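Open day demo: mug-under-faucet task, reflections and wrist camera placement
Posted in: Demos and Public Events

kettlewright

I run the technical side of a small automation group at Nillstead. We have an open day in November and one of the stations is a sink task: the arm takes a mug by the handle, brings it to a gooseneck faucet, and sets it back on the counter. The water supply stays off. Each slot is 20 minutes and visitors stand behind a rope on the far side of the counter.

On the bench the task is fine. At the demo counter there is a glass panel directly behind the faucet, and the wrist camera picks up the whole office in it. The depth estimate near the faucet jumps whenever somebody walks past. I logged 3181 frames during a dry run and 572 of them had a depth error large enough to trigger a stop. I can't move the counter. Is there a standard way to handle this before visitors arrive, or should I switch the station to a simpler pick and place?

Velleo_bench

Keep the task. Cover the glass with matte film or plain paper, from the counter up to a bit above the top of the spout. Mask the same region in software as a backup, but do the physical fix first. Then lock exposure. A white counter under office lights will saturate and auto exposure will hunt every time the wrist rotates.

For the approach, don't rely on depth at the faucet at all. It is bolted down, so measure its position once, store it as a fixed pose relative to the arm base, and use the camera only for the mug. Recheck the pose after the arm is moved or the counter is bumped. We ran a similar station at the Gimville open day with 13 groups through in one afternoon, and the only stops were from people leaning on the counter.

Also put the e-stop on the operator's side, and write the restart steps on a card.

pesonen-fan

just use a plastic mug, ours at the Pesonen visit was ceramic and it chipped. cant help with the glass thing, we had a brick wall

kettlewright

Thanks both. Film is on order and the fixed faucet pose is already in. I'm staying with the ceramic mug for now, the grip force was tuned on it and the handle is thick enough for the fingers we have.

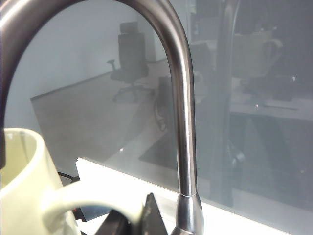

Exposure is the remaining item. I'll set it with the overhead lights on and the blinds down, then repeat the dry run with people walking past and post the new stop count in this thread.

We use cookies to remember your login and display settings. Accept | Manage
Contact | Terms of use | © Community Help Boards | Back to top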